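Kitchen arm back at work in Rasbridge after a month of fiddling

The simulated kitchen at our Rasbridge office is up and running again, and I'm the one who has spent most of October under its bonnet, so I get to tell you about it! For anyone who hasn't wandered past our screens, Gilier is the virtual kitchen where we try out arm movements before they go anywhere near the real cell at Cairns. It's one white arm, a marble worktop, a toaster oven, a stove and a few wine glasses, and it gets used far more than something that size has any right to be.

The trouble began when we moved everything over to the new version of Gustach, the software that runs the arm and its wrist camera. The arm itself loaded without a murmur. The camera was another matter, because the mounting angle is stored differently now and our old numbers went in the wrong way round. I lost a whole afternoon to that before a colleague walked past with a sandwich and spotted it.

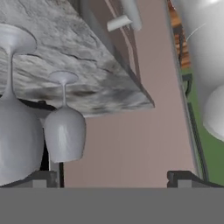 So the first job was the camera mount. I stripped the old settings out completely (patching them had only made things worse) and started again from the wrist joint, one axis at a time. Each change meant reloading the kitchen, sending the arm to its rest position and saving a view to compare with the last one. I kept 84 of those views in a folder, and I'd be lying if I said the file names made any sense by the end.

Next came the joint offsets. Gustach keeps a little table of them, and ours had been edited by so many people over the past couple of years that two entries disagreed with the notes beside them. I went back to the original table and ran the arm through its full set of test poses, all 462, leaving it going over lunch and then again overnight. The shoulder was fine. The elbow needed a tiny nudge, and the wrist needed rather a large one, which explained quite a lot about our summer!

I also took the chance to tidy the gripper settings while I was in there. The closing speed had been set very low for a job we finished ages ago and had never been put back, so everyone had been grumbling about slow runs without knowing why. It's now on the standard value, and there's a note in the file asking people to change it back when they've finished. We'll see how that goes.

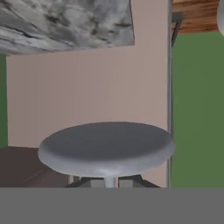

What's changed for users

If you have your own saved routines, you'll need to open each one and save it again so that it picks up the new camera mount. It takes a few seconds apiece. Anything that used the old wrist numbers directly will have to be altered by hand, and I'm happy to sit down with you over a cup of tea and go through it (bring biscuits).

The toaster oven routines have been checked first, as that's what most people are waiting for. The approach to the top of the door is the fussy bit, because the hand has to come in over the worktop and small errors at the wrist grow into big ones by the time it gets there. I've run that approach 383 times with the new offsets and I'm pleased with how it's looking, though I'd still like someone else to have a go with fresh eyes.
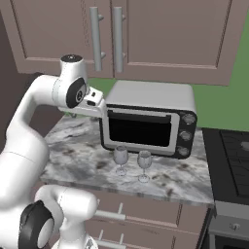 The Gilier arm at the toaster oven, with two wine glasses on the worktop.

The stove routines are next on my list, and after those the drawers, which have always been a bit of a pain. Until they're done, please stick to the old version for anything on that side of the kitchen. Both versions are on the shared drive, and the booking sheet has an extra column so you can say which one you want.

Cairns will get the same offset check on the real arm next month, once their current job is out of the way. I'm going up for it with a flask and a very long cable.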